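How to Build an Arm (When You Already Have Two)
For readers 8 and up. Posted 9/25/19 by Lucimara Camargo

You have two arms already. They came free, they can open most jars, and you never had to look for a missing screw to make them work. So why would anyone spend weeks building another one?

Because it's fun, mostly. Also, when you build an arm you find out how much your own arm has been doing without bragging about it.

Our arm is called Utton. It lives in the Yensuk workshop, a shared room where grown-ups and kids build things and lose pencils.

Bones and muscles

Your arm has bones that stay stiff and joints where it bends. Utton has those too. The bones are white plastic pieces made on a 3D printer, a machine that squeezes out melted plastic in very thin layers, one on top of another. It is not quick. One of Utton's bones took about 5 hours, and I watched far too much of it.

The joints are where the motors go. They are called servos, and they look like little black boxes. A normal motor just spins and spins, like a dog that wants its tail. A servo is fussier. You tell it "turn to this spot," and it turns to that spot and tries to stay there, even if you push on it a bit.

The wires are a bit like nerves. Some bring the servo its power and one brings it the message. Yes, they loop all over the place. Tidying them is on my list, and the list is long.
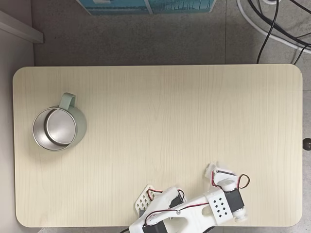

Why is there a checkered patch?

Look at the white part of the arm with the black squares on it. That pattern is a marker. A robot can't tell where its own hand is the way you can with your eyes shut. (Try it now: close your eyes and touch your nose. Show-off.)

So a camera looks for the squares. A computer knows what the pattern should look like from straight on, so if it seems tilted or small, the computer can work out which way the arm is leaning and how far away it is.

Slow is good

Utton's first program was called Jonder, and it had one idea, which was to go everywhere at top speed. I knocked over a cup of paper clips with it. There were 100 clips in the box when I bought it. There are 53 now.

The new program is called Vultis. It breaks each move into tiny steps and checks after every one. Getting the tip close to the table without bumping it is one of the hardest things to learn -- for a robot, "almost touching" and "touching" are very near each other.

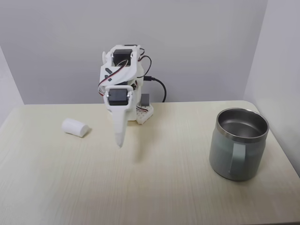 Utton's finger just above the tabletop, with a mug off to the right.

Things to try at home

Tape a ruler along the inside of your elbow so it can't bend. (Ask first if it's somebody's good ruler.) Now try to pick up a sock. You have just taken away one joint, and you can feel how the shoulder has to do extra work.

Next, get a friend to be the robot. The friend closes their eyes and you give orders, such as "hand left a little" and "stop." Use a plastic cup, and leave it empty.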